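Okay, I've been promising a thread about learning to bake sourdough in a small kitchen for months now, so settle in, get a cup of something warm, and forgive me if I wander. 1/7

I started in December, when the apartment never got above chilly and my starter just sat there looking sulky. Weidong Li, who taught the evening class I took over in Clurkitdale, told me to stop fussing and feed it at the same time every night. So 9 p.m. it was, pajamas and all! 2/7

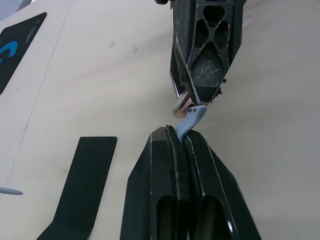
Dough sticks to everything, and I mean everything (my sleeves, the faucet, once the cat). I spent far too long shopping for fancy tools before I learned that a plain scraper does most of the work. Anything flat with a slight curve to it, like the light blue plastic piece in the photo, is the kind of shape I reach for when I'm cleaning out a bowl. Mine was cheap and I'd be lost without it. 3/7

Flour next, and I have opinions. I went through bag after bag from the supermarket before a neighbor sent me to the little mill shop in Cumside, where they'll happily talk to you about rye until closing. I now mix in 100 grams of their whole wheat per loaf, and the crust has a lovely nutty taste that my kids pretend not to like and then finish. 4/7

My routine, for those who asked:

Mix the flour and water, and let it rest while you do the dishes.

Add the starter and salt, then fold every half hour through the afternoon. I put the radio on and lose track, and the bread has always forgiven me.

Clear off more table than you think you need before shaping. 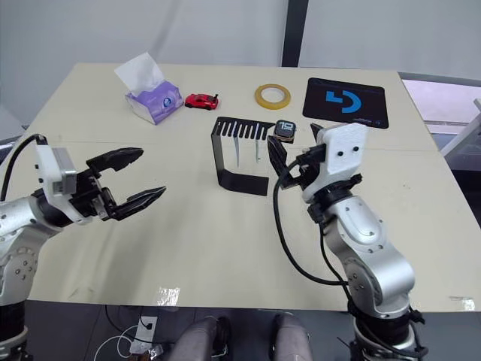

Shape it gently, tuck it into a floured basket, and leave it in the fridge overnight. Bake it in a covered pot in the morning, and take the lid off for the last 15 minutes or so — longer if you like it dark, and I do. 5/7

Please let it cool before you cut it. I know, I know. I have eaten the gummy middle of many a loaf standing at the counter in my socks. 6/7

Next up I'm trying Sudheer Nadar's onion and caraway loaf, and I'll post how it goes. If you have a good rye recipe, send it my way! 7/7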